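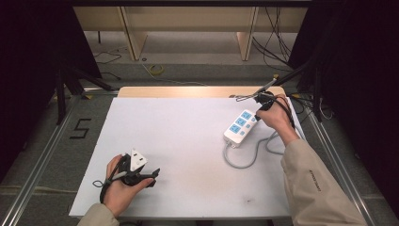
White three-pin plug, power strip with three blue socket panels, gray cable on the white top.

Golville Plugs and Strips

README, version 3
Last changed: 2018-07-31
Maintainer: Bitar

Summary

Golville Plugs and Strips is a set of 2129 short clips of one household job: putting a plug into a power strip and taking it out again. The clips are sorted by plug, strip and the way the cable lies at the start. Each clip has one line in the index and one text label file. There is no sound.

Contents

clips/ the clips, one file each
labels/ start and end times for each step, plain text
index.csv one line per clip
items.csv one line per plug and per strip
CHANGES what changed between versions
LICENSE terms of use

Items

items.csv lists 32 items, plugs and strips together. Every item has a short code, a color, a pin or socket count and a cable color. Strips without a cable have "none" in the cable column. Colors are given as plain words (white, gray, black, blue). For strips with colored socket panels, the body color comes first and the panel color second, so a white strip with blue panels is "white/blue".

Plugs and strips are coded separately and can be matched only through the "pair" column. A pair is entered once it has been tried by hand and the plug seats fully. Pairs that bind or sit loose are kept in the table with fit set to "poor".

None of the strips is connected to power in any clip. Do not use the set to judge whether a connection is live.

Setup

Strips are placed on a white tabletop. They are not clamped or taped down, so the strip may slide or turn when a plug is pushed in. The starting angle varies from clip to clip and is recorded in index.csv as "square" or "angled". The tabletop has marks and smudges in places; these are not labeled.

The strip cable is left as it falls. Three cable states are used:

straight: the cable leaves the strip without crossing itself or the strip
curved: the cable bends back toward the strip or along one side of it
under: part of the cable lies beneath the strip

If the cable state changes during a clip, the label gives the state at the start only.

Steps

Labels use the following step names.

pick: the plug leaves the tabletop
turn: the plug is rotated to line up with the socket
seat: the pins enter and the plug is pushed home
pull: the plug leaves the socket
place: the plug is put back down

Not all steps occur in every clip. A second try at the same socket gets its own "seat" line. If the strip has to be held or pushed back into position, this is marked "hold" and may overlap with "seat" or "pull".

Columns in index.csv

clip_id: number, no leading zeros
plug: item code
strip: item code
socket: counted from the cable end, starting at 1
angle: square, angled
cable: straight, curved, under
result: seated, partial, missed, removed
note: free text, often empty

Known problems

In 29 clips the socket number was entered from the wrong end of the strip. They are flagged "sock_rev" in the note column. The numbers have been left as entered so that results from version 2 can still be compared.

White plugs against the white top are hard to see in bright clips, and the start time for "pick" is less exact there.

The Skaner and Yeom label passes used different rules for "partial". Skaner marked any visible gap between plug and panel; Yeom marked a gap only if the plug was tilted. Version 3 follows Skaner throughout. The old Yeom labels are in labels/old/.

Planned

The next version is due in November. It will add switched strips and a column for plug cable length. The clip numbers in the present version will not change.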